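The Blue Roll

By the time the rain started, the Prinotdale robotics club had given up on dinner. We had 15 minutes before the hall closed and one job left on the sheet: get Usura to take a roll of tape off a peg and bring it back to us. Brinkmann High had done it in 96 seconds the week before, and they'd sent us the video twice!

"Run it again," I said. I'd been saying that since October.
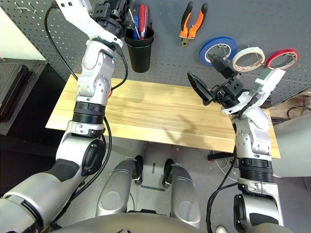 I was the one who wrote the reach code, and I loved it the way you love a dog that eats shoes. Two arms, a pair of wheels, and every joint of it ours to worry about. We'd argued for a whole evening over which tape she should go for. Red was too far right, white was stuck between its neighbors, so blue it was – the one beside the pliers with the orange and black handles.

I pressed the key. The right arm turned in, slow as honey, and the finger slid through the middle of the roll and lifted.

Somebody screamed. I think it was me. The tape swung once, came clear of the peg and hung there, and I forgot to look at the clock until the whole club yelled the number at me.

61!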